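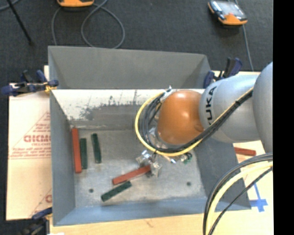

Section 4. Sharing the Work with the Bin-Picking Cell

Ferner Bin-Picking Cell, Set-Up and Daily Use Guide
Trustton edition, revised April

If you have come straight to this section from your first walk around the cell, welcome, and please take your time with it. Sections 1 to 3 cover the bench, the arm and the power-up. What follows is about your own day: which parts of the old sorting job you keep, which parts you hand over, and how to get through the first few shifts without feeling that you are forever waiting on a machine (or that it is forever waiting on you!).

Before the cell came to Trustton, one person at each sorting bench lifted every block out of the bin by hand, up to 2000 in a shift. The arm does that reaching now. You will still fill the bins, look over what comes out, clear the odd stuck block and decide when something isn't right. Most people at our Dogar site found they sat down less than they used to, and walked more, so do wear comfortable shoes.

4.1 Getting the bin ready

1. Check that the cell is in HOLD. The lamp on the cabinet is steady amber.

2. Set the empty bin on the work surface with its open side up, and line it up with the corner marks for your bench.

3. Fasten the clamps around the bin and give the rim a good firm push from each side. If it shifts at all, loosen the clamps, square the bin up again and start over. A bin that creeps during the shift will have the arm reaching a little further off with every pick, and it can be a long while before anybody spots the cause.

4. Place the blocks in by hand, a few at a time. You don't need to line them up or sort them by color. Blocks lying at different angles are fine, and so are blocks lying close to one another, but try to keep them in a single layer.

5. Take a look at the surface outside the bin and pick up any block that has ended up there. The arm only searches inside the walls, and a stray block will throw off your tally at the end of the run.

Note: Scuffs and worn patches on the inside of a metal bin are normal and don't need reporting. A bent rim or a sharp edge does.

CAUTION: Never reach into the bin while the lamp is green, even when the arm has paused. It may be working out its next pick, and it will move without any further warning.

4.2 Looking over the hoses and cables

Please do this at the start of each shift and again after your meal break. It takes very little time once you have the habit.

1. With the cell still in HOLD, follow the hose and cables with your eyes from the arm down to the gripper. They should curve freely, with no kinks.

2. Make sure the ties holding the bundle together are snug. Don't cut or add ties yourself; leave a note for maintenance.

3. Check that nothing is resting on the cables or caught in a clamp handle.

4.3 Starting a run

1. Step back behind the floor line and see that everyone else has done the same.

2. Press READY on the handset, then START. The lamp turns green.

3. Stay and watch the first 14 picks. You are looking for a clean grip, and for a block that comes up without dragging its neighbor along the floor of the bin.

4. If all looks well, carry on with your other work. The cell sounds a chime when it wants you.

4.4 When the arm asks for help

Two chimes mean the arm has tried the same block several times and given up on it. Usually the block is tight against a wall or pressed up beside another one, and a small nudge is all it needs.

1. Press HOLD and wait for steady amber.

2. Move the block toward the middle of the bin.

3. Step back behind the line and press START.

Three chimes mean a fault. Leave everything as it is and ring the Pudcombe help desk on extension 42, at any hour up to 10 p.m.

4.5 Changes to your shift

Bench workers now look after two cells each, and swap with the inspection table halfway through the shift. We ask you to keep to the swap even when things are going nicely, because watching a machine is tiring in its own way and your eyes will be glad of the change. Pay grades for bench work stay as they were before the cells arrived.

If a step in this section doesn't match the way your bench really runs, write it in the blue log by the cabinet. Several of the steps above were reworded after notes from the late shift at Dogar, and we would much rather fix the guide than have you work around it.

Continue to Section 5, Emptying and Cleaning the Bin.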